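Ploron Portfolio Tracker – Desktop and Phone

Ploron pulls your brokerage and retirement accounts onto one screen and tells you what you own. Zamitz has sold it for 3 years, mostly to people who manage their own money and suspect they're paying more in fund fees than they think.

Read this before you buy. Ploron won't pick stocks. It won't beat the market, and we'd be wary of any software that says it will. The "risk score" on the home screen is one number built from past prices, and past prices are a poor guide to a bad year. We wanted it left out. Customers kept asking for it, so you can switch it off under Settings.
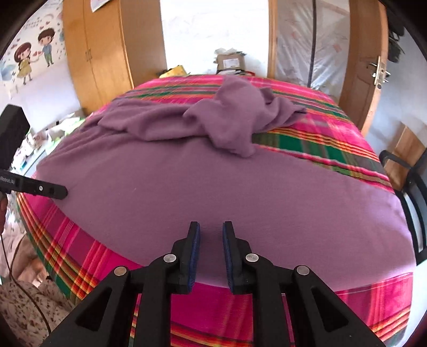

The fee report is the part worth paying for. It lists every fund you hold, what each one charges, and the total in dollars. Many people own two or three funds that hold nearly the same companies – the overlap table shows which ones.

Account linking works with more than 300 banks and brokers. Links do break, usually after a bank changes its login page, and a repair can take a few days. You can type in balances by hand while you wait.

Rostislav Hubáček, who wrote the overlap table, still checks his own accounts against the paper statements. Do the same.

Price: $23 a month, no yearly discount
Users: 2 per household
Import from: Kinyua, Grorico, plain spreadsheet
Not included: tax filing, trading, advice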